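Cuaderno de taller - octubre - jornada de puertas abiertas

7:40. Llego antes que nadie para descubrir que la célula estaba exactamente como la dejamos anoche, lo cual es mala señal, puesto que anoche la dejamos a medias. Café. Reviso la lista: arranque de brazos, calibración de manos, cámaras, paño, chapas, caja. Falta un punto que diga "discurso" y que alguien ha borrado con buen criterio.

Para quien lea esto dentro de seis meses y se pregunte qué hacíamos: la demo se llama Urari en los papeles y "lo de las chapas" en todas las demás conversaciones. Los brazos cogen chapas traseras de placa base (las de los agujeros para los conectores) de la bandeja azul de la estantería y las dejan en una caja de cartón abierta, sobre la mesa verde. Explicado así lo entiende un niño de seis años. Comprobado hoy: lo entendió y preguntó por qué no lo hacía una persona. Balakrishnan le contestó durante un buen rato. El niño se fue a ver la impresora 3D.

8:15. Arranque. El brazo izquierdo pide referencia dos veces y a la segunda se conforma. Dedos abiertos y cerrados en vacío, despacio y luego a velocidad de demo. Sin ruidos nuevos. Los ruidos viejos siguen todos en su sitio y ya les tengo cariño.

El paño verde se había vuelto a mover. Pinzas de oficina en el borde de la mesa, como la otra vez. Queda anotado por tercera vez que hay que comprar una superficie fija, y por tercera vez lo anoto yo, así que sospecho quién la va a comprar. La mancha cuadrada amarillenta no sale. En la reunión de Plilby se propuso dar la vuelta al paño. Por el otro lado es peor.

8:50. Pasada de prueba con todo colocado y la gente todavía fuera.
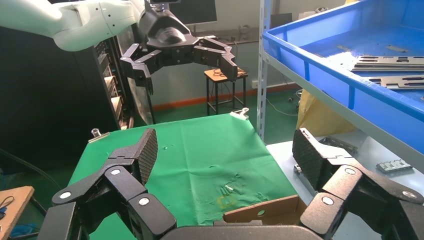
Vista desde la muñeca: mesa verde, caja en el borde y la otra mano esperando al fondo.

De esta pasada me apunto lo siguiente, que luego se olvida:

La caja está demasiado cerca de los dedos cuando la mano baja abierta. Si la solapa se queda levantada, la mano la engancha al entrar. Solución de ingeniería avanzada: doblar más la solapa. Solución de verdad: guardar la posición de la caja como un punto enseñado y dejar de ponerla a ojo.

La otra mano, en reposo, se queda colgando sobre la mesa con los dedos abiertos hacia abajo. Para nosotros es la postura de espera. Para las visitas, según la primera señora que entró, "parece que va a coger a alguien". Cambiar la postura de espera por algo menos operístico. Balakrishnan dice que así la gente mantiene la distancia y nos ahorramos la cinta. No le falta razón, pero no pienso ponerlo por escrito en el plan de seguridad.

Los cables negros de la izquierda hay que recogerlos de una vez. El tablero donde están enrollados se diseñó para ordenarlos, hace tiempo, cuando teníamos ilusiones.

9:30. Abren las puertas. El folleto anuncia "demostración continua". Continua significa que alguien de aquí repone las chapas en la bandeja a mano entre tanda y tanda, y ese alguien he sido yo toda la mañana. Me parece justo dejar constancia de que en la jornada de automatización el único que hizo un trabajo verdaderamente repetitivo fui yo.

Primera tanda: bien. La mano entra en la bandeja, pellizca la chapa por el canto largo, levanta, gira, baja. Aplauso. Una chapa en una caja de cartón nunca ha sido tan celebrada.

Segunda tanda: bien, más lenta. Dos chapas encajadas una sobre otra. La visión las toma por una sola chapa con muchos agujeros, lo que no deja de ser cierto desde su punto de vista. Reintento, agarre en la de arriba, fuera.

Tercera tanda: mal. Vienen juntas las dos chapas, se separan a medio camino y la de abajo cae al paño con un sonido precioso. Alguien pregunta si eso era parte de la demostración. Digo que sí. Balakrishnan dice a la vez que no. Hay que ensayar también a los humanos.

10:45. Visita del grupo de Wiltthorpe, que son los que de verdad nos importaban hoy (los que deciden si el año que viene hay célula o hay una sala de reuniones con muchas plantas). Vienen con preguntas buenas. Las copio con lo que contestamos y, entre paréntesis, lo que tendríamos que haber contestado.

¿Por qué manos con dedos y no ventosas? Contestamos que por los agujeros: en una chapa llena de ranuras hay poca superficie lisa donde agarre una ventosa. (Bien contestado. Añadir que los mismos dedos tienen que poder con los soportes doblados del estante de abajo, donde una ventosa lo pasaría peor.)

¿Y qué pasa si cambia la pieza? Contestamos que se enseña otra vez. (Habría que haber dicho cuánto se tarda. No lo dijimos porque no lo hemos medido. Medirlo.)

¿Los puede manejar una sola persona? Contestamos que sí. En ese momento éramos cuatro alrededor de la mesa. (Sin comentarios.)

¿Cuántas seguidas sin fallo? Silencio breve. El objetivo que nos pusimos en Plilby era 100 seguidas y seguimos lejos, y así se lo dije, y les pareció una respuesta más sensata que el silencio. Tomar nota para futuros silencios.

11:20. El de Wiltthorpe con gafas pide ver el agarre de cerca y despacio. Bajamos la velocidad, brazos a los lados de la caja, y dejamos la escena quieta un rato para que pueda mirar dentro de la bandeja sin meter la cabeza donde van los dedos.
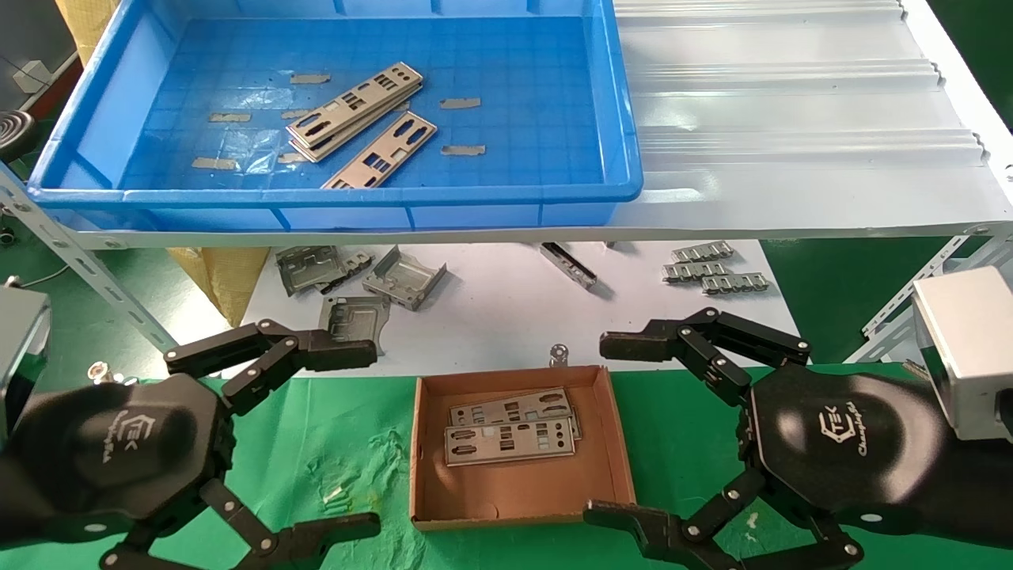 Lo que más le interesó fue lo que no habíamos preparado: las tiritas de color tostado que andan sueltas por el fondo de la bandeja. Nos preguntó si el sistema las distinguía de las chapas. Las distingue. Lo que no hace es ignorarlas del todo, y si hay una pegada al canto que le gusta, se va a otro canto, a veces a uno malo. Balakrishnan lo explicó como "robustez ante desorden real". Yo lo habría explicado como que hay que limpiar la bandeja. Las dos cosas van a la lista.

También preguntó por las piezas del estante inferior, las que están extendidas sobre la sábana blanca: los soportes, la tira estrecha, esas grapas en forma de peine. Le dijimos que es el siguiente conjunto, que lo llamamos Yaman y que de momento sólo tenemos agarres buenos para los soportes. Las grapas de peine se enredan entre sí con una dedicación admirable. Cuando la mano levanta una, la otra viene detrás por solidaridad. Propuso un pequeño giro de muñeca antes de levantar, para soltar la de abajo. No lo habíamos probado. Me fastidia un poco que se le ocurra a una visita en diez minutos, pero lo probamos mañana.

12:10. Cuarta tanda y quinta, ya con el grupo de Wiltthorpe en la puerta y mirando de reojo. Limpias las dos. Por supuesto.

12:30. Parada. Las manos estaban templadas al tacto en la base de los dedos, nada raro. Repaso las almohadillas: el dibujo de rombos sigue entero, pelusa verde del paño en la derecha. Se quita con un cepillo seco. NO con el spray de contactos, por favor, sea quien sea quien lo dejó al lado del rack con aire inocente.

15:00. Turno de tarde, público general. Menos preguntas técnicas, más existenciales. Resumen de las más frecuentes: si nos va a quitar el trabajo (hoy me ha dado más), si tiene nombre (no, y mejor así, que luego da pena desmontarlo), cuánto cuesta (ver con administración, yo prefiero no saberlo) y si puede hacer café.

Un señor que trabajó años en una línea de montaje de ordenadores se quedó un buen rato mirando y al final me enseñó cómo las cogían ellos: por la esquina, con el pulgar en una de las ranuras, y sin mirar. Le dejé una chapa y lo hizo con las dos manos a la vez, una en cada una, mientras hablaba de otra cosa. Merece una prueba: agarre por esquina con un dedo apoyado en la ranura grande. Riesgo evidente de doblar la chapa. Probar primero con las que ya están torcidas, que no faltan.

16:20. Sexta tanda. Paro yo a mitad porque la caja se ha ido desplazando hacia el borde de la mesa, un poquito en cada descarga. Ninguna tanda por separado la movía lo suficiente para notarlo. Ver arriba lo de poner la caja a ojo. Un tope atornillado y se acabó, o una escuadra de las que hay en la estantería si nadie las reclama.

17:15. Un grupo de estudiantes quiere ver el código. Les enseño la parte bonita. Piden ver la otra. Se la enseña Balakrishnan, que no tiene pudor, y se quedan encantados. Dos de ellos apuntan el correo. Si escriben, contestarles antes de Navidad, que el año pasado no lo hicimos.

18:00. A las 6 se cierra, según el cartel. A las 6 y cuarto todavía hay gente preguntando por el café.

Pendiente, por orden de vergüenza:

Tope fijo para la caja. Doblar o cortar la solapa.
Postura de espera de la mano izquierda: recogida y alta.
Separar chapas apiladas: detectar el borde doble antes de bajar. Hoy fallamos justo ahí y delante de todo el mundo.
Limpiar la bandeja de tiritas, y guardar unas cuantas aparte para probar el desorden a propósito en vez de por pereza.
Giro de muñeca para las grapas de peine (idea de Wiltthorpe, ponerlo así en el informe).
Agarre por esquina (idea del señor de la línea de montaje, no le pedí el nombre, mal hecho).
Cronometrar cuánto se tarda en enseñar una pieza nueva. Con una persona. Una.
Superficie fija para la mesa. Presupuesto lo pido yo, ya lo sé.

Nota de Balakrishnan Kurup, añadida a mano al margen: "La tercera tanda SÍ era parte de la demostración si uno lo piensa bien. Mañana llego a las nueve. No toquéis la calibración de la derecha, que por fin está como quiero."

La he tocado al apagar. Un poco. Los valores de antes están en la libreta pequeña, página de la mancha de café.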